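Gundura Stable Notes
Filed under: Horse Breeding > Mare Care > Guides
August 21, 2020 | By Abdul-Rahman Owusu

Part 2: Getting set up for chilled semen

Okay, so you've picked your stallion, you've signed the contract, and you've stopped showing his video to everyone who comes to dinner (I never managed that last bit). Now comes the part with the paperwork and the phone calls. I do this every season for my own mares and I still work from a list, so I'm giving you my list!

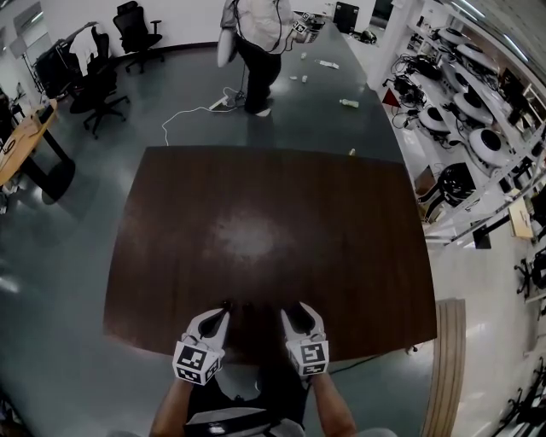
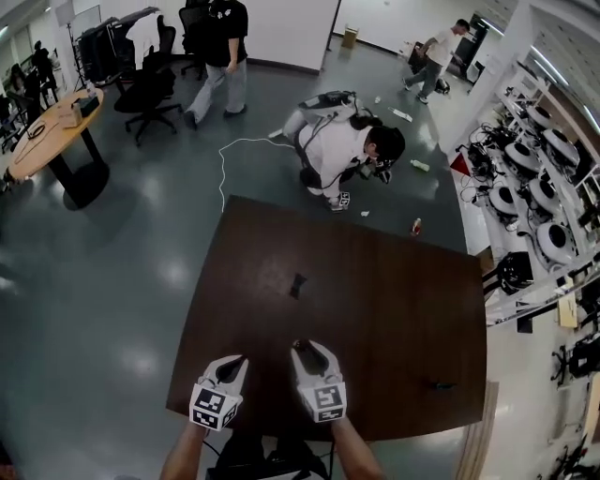 I'm assuming you've read Part 1 and your mare has already had her breeding exam. If she hasn't, go back and do that first. I mean it. I once skipped it with a mare called Pindia, who'd had two easy foals and looked the picture of health, and I lost most of a season to a uterine infection we could have found in April.

Before you order

1. Read the contract again, all of it. Look for the collection days, the order cutoff time, the shipping fee, and what "live foal guarantee" means to that particular stud farm. Some want the foal to stand and nurse, some want it to reach a certain age, and they all want a vet's letter if things go wrong.

2. Send in the mare's papers. Most farms ask for a copy of her registration and a recent clean culture. They won't ship until the file is complete, and the office always seems to be at lunch when you find that out.

3. Pay the booking fee and keep the receipt. For the stallion I used this year, Dudham, the stud fee was 3,000 dollars, and my shipping and vet bills on top of that came to 1,659. Write your own numbers down as you go. It hurts less in small pieces.

4. Tell your vet which stallion it is and where he stands. Mine likes to call the farm herself and ask how well his semen holds up in the box, and I've learned to let her.

Note: If your breed registry wants a stallion report or a breeding certificate, ask now who files it and when. I've chased one of those for a whole winter.

Ordering and receiving

5. Start the ultrasounds when your mare comes into heat. Your vet will be watching the size of the follicle and the swelling in the uterus. Teasing helps too if you have a boy on the place – my old pony Yeh has been doing that job for years and takes it very seriously.

6. Place the order when your vet says so, and make sure it's in before the cutoff. Call, then follow up with an email. Give them the mare's name, the delivery address, and a phone number that somebody will pick up.

7. Ask for the tracking number the same day. If the box is going counter-to-counter by air, find out where the cargo office is and what ID they want to see. It's usually nowhere near the passenger terminal!

8. When the box arrives, leave it shut. Put it in a cool, shady spot and call the vet. Don't open it to have a look, don't put it in the fridge, and please don't leave it in the truck.

Caution: Never warm the semen up before it goes in the mare. She'll do that herself. Your vet may warm one drop to check it under the microscope, and that's a separate thing.

Caution: Any drug used to time ovulation is your vet's call, dose included. Some of them are dangerous for pregnant women and people with asthma to handle, even through the skin, so ask before you help out.

After she's been bred

9. Have her checked again the next day, or whenever your vet wants her back. You're looking to see that she's ovulated and that she isn't holding fluid.

10. Send the shipping box back right away. There's a deposit on most of them, and the late fees are nasty.

11. Book the first pregnancy scan for two weeks after ovulation. Don't put it off, even if she's acting pregnant – that scan is when twins can be caught and dealt with.

12. Keep her life boring in the meantime. Same pasture, same friends, same feed. I don't haul mine anywhere unless I have to.

If the scan comes up empty, call the stud farm that same day and ask for the next collection. Part 3 covers the scans after that one, and what I feed through the winter.

We use cookies to remember your preferences and see which pages get read. By continuing to browse you agree to our cookie policy. Accept | Manage settings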